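Review: the Quintero Kneeler Kit (Brastidside Oak Leaf pattern)
Posted by Jade Pilkington on Apr 10, 2021

I finished my kneeler last month, and before I get so deep into the second one that I forget what the first was like, I want to set down how I got on with the kit. A few of you from the Stundedholm church wrote to ask whether it would do for your chapel, where I understand the old cushions are in even worse shape than ours were. The short answer is yes, with some grumbling about the wool. The long answer is the rest of this, so pour yourself something.

A little background for those who don't know us. Our church in Budham has had the same kneelers since before my mother was confirmed, and they were red vinyl to begin with and are now red vinyl and duct tape. When the chancel roof was finally mended there was a feeling that we ought to do something about the things people touch as well as the things over their heads. Several of us who sew said we would each take a kneeler and see how far we got. I had done cross stitch and a good deal of mending but never a big piece of needlepoint, so I wanted a kit with everything in it, and Quintero's was the one I settled on.

What you get

The kit is $38, plus shipping. For that you get the canvas with the design printed on it, the wool sorted onto a card by color, two blunt needles, a paper chart and a booklet. You do not get the cushion pad or the backing cloth, and I do think they could say so in bigger letters, because I had to go hunting for both and the foam ended up costing more than I had planned. If you are ordering for a whole row of pews, work that into your sums before you go asking anyone for money.

The canvas is lovely. It is stiff enough to hold in your lap without a frame, although I did use a frame for the borders, and the printing followed the holes all the way across. I mention this because a friend bought a cheaper canvas a few years ago on which the printed lines wandered off from the weave, and she spent that whole winter guessing. I never had to guess. Where a leaf turned a corner, the corner was where the chart said it would be.

The pattern

I chose Brastidside Oak Leaf, a wreath of leaves and acorns on a dark blue ground with a plain band around the sides where you can work in a name or a date. There are fancier ones in the catalog, with lambs and lilies and so on, but our windows are busy enough already and I liked the idea of something quiet to kneel on. The greens are well chosen. There is one that looked like pea soup on the card and I nearly left it out, and then once it was in beside the brown it made the whole leaf come up off the canvas - so trust the chart, even when you don't care for the color!

The alphabet for the side band is on the back of the booklet and it is small. I copied it onto graph paper at twice the size before I tried to put my grandmother's name in, and I would tell anyone over fifty to do the same.

The wool

Now for the grumbling. The wool is soft and wears well (I have been kneeling on the finished cushion, and so has my nephew, who treats furniture like a trampoline), but it does fuzz up if you cut your lengths too long. The booklet suggests a length that is much too generous. I went shorter and things improved right away.

The bigger trouble is the blue. There was not enough of it. I am a fairly thrifty stitcher and I still ran out with a good hand's width of background left to fill, and the replacement skein came from a different dye lot. In daylight you can see the join if you know where to look. I put that end toward the wall. When I wrote to Quintero they were very nice about it and sent the skein without charge, and they told me they would be adding more blue to the card, so perhaps yours will be better. All the same, I would work the background from all four sides inward so that any change of shade falls somewhere less noticeable, and I would order the extra before you begin.

How long it takes

The booklet says 80 hours. I did most of mine in the evenings with the radio on, and I would call that figure fair for somebody who already knows basketweave stitch. If you are learning as you go, give yourself until the leaves come down. I did a 90-minute stretch most nights in March when it was too wet to be in the garden, and by the end of one of those my thumb would be sore and my shoulders up by my ears, so get up and walk around now and then.

The blocking instructions are the best part of the booklet. My canvas had gone quite crooked by the time I was done (I pull too tight, I always have) and I followed the steps with rustproof pins and a damp towel on an old pastry board, and it came back square on the second try. Whoever wrote those pages has clearly pulled a canvas crooked herself.

Making it up

You can send the finished canvas away to be made into a cushion, or do it yourself. I did it myself, with heavy upholstery thread and a curved needle, and the corners took me three goes each. The instructions here are thin. There is one drawing, and it shows the corner already folded. If you have ever covered a footstool you will manage, and if you haven't, find someone who has and bring pie.

Would I buy it again

I already have! The second one is the same pattern with the green ground, partly because I didn't want to meet that blue again so soon. I think it is a good, honest kit with a beautiful canvas and a stingy hand with the background wool, and when I see it hanging on its little hook at the end of our pew I am very glad I took it on. For Stundedholm I would say buy one, have your most patient person stitch it, and then decide about the rest.
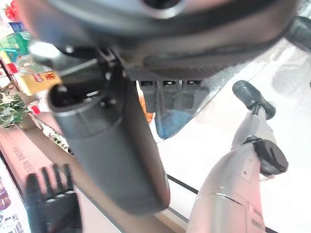 Questions I've been asked since

Can it be washed? The booklet says to sponge it with cool water and a drop of mild soap, and to keep it out of the machine. I have only had to do a small patch so far, after some candle wax, and I scraped off what I could first.

Can left-handed people follow the chart? Yes. My sister-in-law turns hers upside down and works from the opposite corner, and her stitches are neater than mine.

Do you need the frame? For the middle, no. For the border I would borrow one.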